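Visit report: Malden open day, July 2, 2023

The Malden building opened its ground floor to visitors for one day, from ten until four. I went with Arne Sperling, who wanted to see the packing line, and we stayed for most of the program. These notes follow the order of the tour. Where a figure is given, it comes from the sheet handed out at the door or from the person leading the section.

Arrival and ground floor

Parking is behind the building. Registration was a folding table inside the side entrance, with a sign-in list and a stack of paper badges. Tours left in groups of 12 or so, and ours was led by Hannelore Kröger, who has run the receiving side for several years. She speaks quickly and answers questions with measurements, which suited the group.

The building was put up as a furniture showroom, and the floor plan still shows it. The front rooms are wide with few interior walls. The back rooms are narrow and have low doors, and anything large has to come in through the front and be turned. Kröger pointed out scrape marks on two door frames from the first year of operation. The frames now have steel corner guards to shoulder height.

Receiving

Incoming parts are logged at a counter and assigned a shelf. The handout gives 3,456 line items in stock, of which 939 are classed as bulky, meaning they do not fit the standard tray. The trays come from Aketti and stack five high. Bulky parts are kept on open racks along the north wall, with the heaviest at knee height.

The labels were better than I have seen in comparable places. Each one has the part number in large type, a short plain name, and the month of last inspection. There is no color coding. Bernd Hellwig, who looks after the racks, told us they had tried colors and dropped them when the printer supplier changed and the shades no longer matched.

Packing

The packing line is short: a roller table, a scale, a tape station and an outgoing pallet. Cartons are Baumgart double-wall in four sizes. Arne timed three cartons and got between two and three minutes each, including the label. The slow step was void fill. Paper is torn by hand from a roll mounted too far to the left for a right-handed packer, and both people on shift reached across themselves for it. Hellwig said a new bracket is on order.

Outgoing volume is given as 519 cartons per week. I asked whether this included returns and was told it did not.

Handling large panels and shells

This was the section I had come for. Flat goods are simple to store and awkward to carry. Curved goods are awkward in both respects -- they rock on a flat surface, they catch on strapping, and the rim is usually the first part to be damaged. Hartmut Gerlach led the discussion and kept to three points: where to hold, how far to tilt, and when to stop and get a second person.

On holding, his advice was to take the load from underneath and close to the rim, with the hands apart. A grip near the middle lets the ends swing. Fittings are never to be used as handles, however convenient their position.

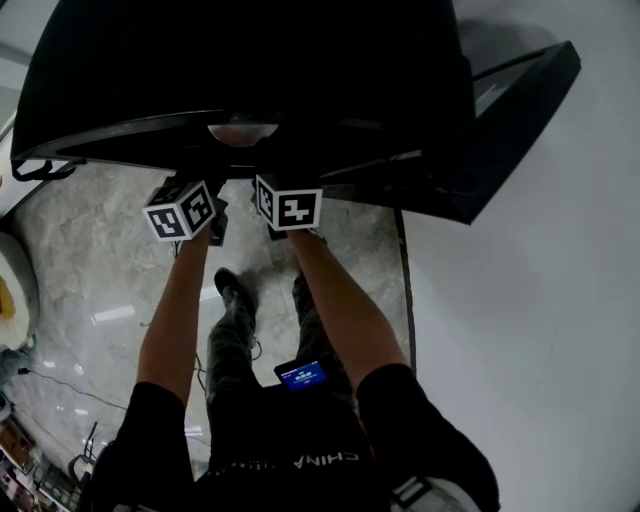
On tilt, Gerlach prefers to have the lower edge settled before the upper one is moved, and he dislikes any lift in which both edges travel together. Hooks and clips should be checked before the piece leaves its stand. A clip that catches halfway through a turn will pull the whole piece around with it.

The limit for a single person is set by width first and weight second. Anything wider than the carrier's reach goes to two people, even if it is light. Ingeborg Frerichs, who was in our group and works with trade-fair displays, questioned this and said her crews go by weight alone. Gerlach replied that he had used the weight rule at Trotska and had replaced too many rims.

Practical notes

The tour took 40 minutes without the handling section, which added nearly as much again. Coffee was available in the front room until two. The handout is worth keeping for the rack dimensions on the back page, although the shelf depth is printed in inches and the heights in centimeters.

Arne has asked Hellwig for the bracket drawing. I will add it to the shared folder when it arrives.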